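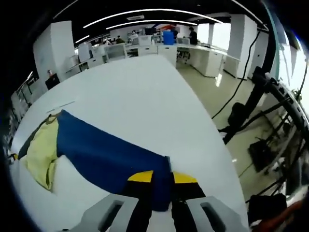
Garment folders wanted, Sirkildale office

Kiani is looking for people to fold clothes at our Sirkildale office, starting in May. The work is part-time and paid by the hour. You do not need experience in a store or a laundry, but you should be able to fold a shirt neatly and do it the same way many times over.

What the work is

You will stand at a table and fold garments one at a time. Most are tops and light jackets in one or two colors. Some fabrics are smooth and slide around, and those take more patience. Each garment is laid out, folded, checked and stacked, then shaken out again for the next round. A full set is 400 folds, split between the people on shift.

Shifts are 4 hours, with a break halfway through. We ask for at least 5 shifts in your first month. Morning shifts start at 8:30 and afternoon shifts at 1:15.

What we need from you

You should be comfortable on your feet for most of a shift and able to lift a full bin of clothes onto a table. Please keep your nails short and leave rings and bracelets at home — they snag on knits. Left-handed folders are welcome, and we are short of them at the moment.

The workspace is an open-plan office and other teams will be at their desks, so keep phone calls outside. Coats and bags can be left with Mahsa Rezaei at the front desk.

How to apply

Send a short note with your name, the shifts you can work and any dates you are away. A resume is fine but not required. Address it to Bijan Akbari, Garment Work, Kiani, Sirkildale. We invite people in for a paid trial shift before offering regular hours. Questions about pay or access to the building go to Parvaneh Najafi at the same address.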